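Skirkley Two-Arm Folding Cell

Bench-scale garment handling, sold complete or in stages

If you've found your way to this page, chances are you have a pile of shirts somewhere, a budget meeting on the calendar, and a nagging question about how much robot you really need. Welcome! We've helped plenty of people through that question, and we're happy to go slowly. The Skirkley is a small enclosed workcell with two arms on a shared front rail, meant for teaching labs, textile sorting trials and small shops that want to try automated folding before they commit to anything the size of a delivery van.

What comes with it

The complete package includes two white-and-black arms with grippers, two black mounting plates, the aluminum rail they bolt to, the frame with its three wall panels, a floor panel, power supplies and all the cabling between the arms and the control boards. You'll need to bring your own computer, your own garments and a sturdy place to set it down. We also include one basket, which customers kept asking us for until we gave in (please do ask for a second one if you plan to sort as well as fold, they cost us very little to send along).

Walls and floors come in whichever patterns we have on hand. Plain gray is always available, and the plaid and marble prints are popular with people who want their cell to look like a busier sort of room. You can swap them later, and a spare set of panels packs flat.

One arm or two?

We get this one every week! A single arm will pick up a sock and drop it in a basket quite contentedly, and if that's the whole of your job, please save your money. Shirts are another matter. Cloth sags and twists when you hold it at one point only, and most folding routines want one hand at the collar or shoulder and another on the far side. If your budget only stretches to one arm this year, buy the Skirkley Starter. It has the same rail and the same frame, and the second arm bolts on whenever the money arrives.
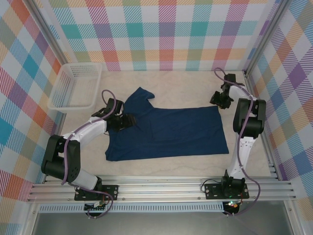 Skirkley cell with both arms fitted, navy T-shirt laid out, plaid walls and marble-patterned floor.

Planning your space

Measure twice before you order, and measure the doorway too. The cell wants a level surface and clear access along the front, where the rail and the electronics are. Leave enough room there for a person to lean in, straighten a garment and reach the cables in comfort. We'd suggest keeping it out of direct sunlight as well, particularly if you plan to add a camera, as afternoon glare on a pale floor can make a perfectly good setup behave very strangely around three o'clock.

Cables deserve a word of their own. Each arm needs a generous loop of slack at the wrist so that it can turn freely, and that slack has to go somewhere when the arm folds back. Clip kits are extra, and we'd put one on the order from the start. Most of the support calls we take in a first month come down to a cable that was tied too tight.

Budgeting past the first invoice

The purchase price is the easy part to write down. The rest tends to creep up on people, so please pencil in the following:

Gripper pads, pack of 10: one pack will see most labs through a school year
Replacement wrist servo: keep one on the shelf
Cable clip kit: one per arm
Spare floor panel: handy if several groups share the cell
Setup time: allow 2 working days for assembly and calibration
Garments: buy several of the same shirt in the same size, and a few that differ

That last line surprises people, but a program that has only ever met one T-shirt can be very disappointed by the next one. Thrift stores are a wonderful source.

If you're writing a grant or a purchase request, we can split the quote into equipment, spares and training, which finance offices seem to like. We can also hold a quoted price for 49 days while the paperwork makes its rounds.

Which model fits?

The Skirkley Starter suits a single bench and a careful budget. The Skirkley Two-Arm is our usual recommendation for folding. For larger items such as bath towels and sheets, have a look at the Cluldale, with its wider rail and deeper floor. The Macapagal stand fits all of them and puts the cell at a comfortable working height, with a shelf below for the computer.

Ordering and delivery

Cells are built to order at Wovurmont and shipped in two cartons, the heavier weighing 87 pounds, so please have a helper ready. Orders placed by Tuesday noon go into that week's build schedule. Schools hoping to have a cell running in September should get in touch before the summer break, when our bench fills up quickly.

Send us a note with your room dimensions and the kind of garments you have in mind, and we'll write back with a quote and probably a question or two of our own.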